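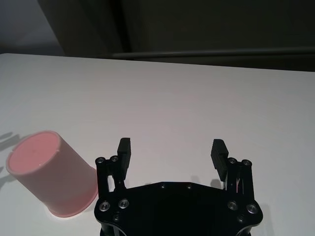 Jocelyn Agbayani had 700 words left to translate and the bus to Trillberg left at ten past six. That was the whole problem. The rest, her mother, the house, the letter, could wait for the bus. She sat down at the white table with a pink cup on its side in front of her and the dark at the back of the room, and read the last page again. Her aunt's handwriting. Her aunt wrote like she was being chased.

"When the water came we put the rice up in the rafters." OK. Fine. Next.

"Your grandfather went back for the radio."

She stopped. Nobody had said anything about a radio. In her mother's version he went back for the dog. Always the dog. The dog had a name and everything, and a white foot, and her mother did the bark when she told it at Christmas. Jocelyn had told it herself, to college roommates, to a man she almost married. She had done the bark.

She typed radio. Took it out. Typed it again.

Quarter past five.

The phone. Her mother, naturally.

"Did you pack the gray coat?"

"Mom, did Lolo have a radio?"

Long nothing. A faucet running on the other end, then not running.

"Everybody in Cabanatuan had a radio."

"Tita says he went back for it. In the flood."

"Your tita was six."

"You were four."

"So." The faucet again. "Pack the coat. It's cold in Trillberg, they don't have spring there."

Hung up. She always hung up like that, like closing a drawer.

Jocelyn went and got the coat. Put the coat on the chair. Sat back down. Three pages of her aunt's blue ink and somewhere in there was going to be an end to it, and she would have to read it out loud tomorrow in a church hall, to cousins, most of them from the Plument side, who didn't have the language and would believe whatever she said. Whatever she said! She could say dog. She could say he went back for a piano.

She kept going. Fast now, not fixing anything.

"It was a Zinau, the brown one, and he had paid 10 pesos on it and owed the rest. He was not sentimental about it. He was afraid of the man at the store."

She laughed, one loud bark in the empty apartment, and then put her hand over her mouth.

"Your mother was crying for the dog. We did have a dog. It was on the roof with us the hole time. When she asked where he went I said he went to get the dog, and she was holding the dog when I said it, and she beleived me. I have thought about that."

Twenty to six. No. Quarter to.

Shoes. Charger. The letter in the inside pocket, not the bag, she did not trust the bag. Down the stairs with the coat over one arm, dragging on every step, and the street was wet and the bus was already at the corner with its door open, early, for the first time in its life, and she ran.

She called from the seat by the heater, still out of breath.

"I packed the coat," she said.

"Good."

"Mom. Tell me the dog one."

"Now? You know the dog one."

"I know. Tell it anyway."

And her mother cleared her throat, and turned off the faucet, and began with the rain.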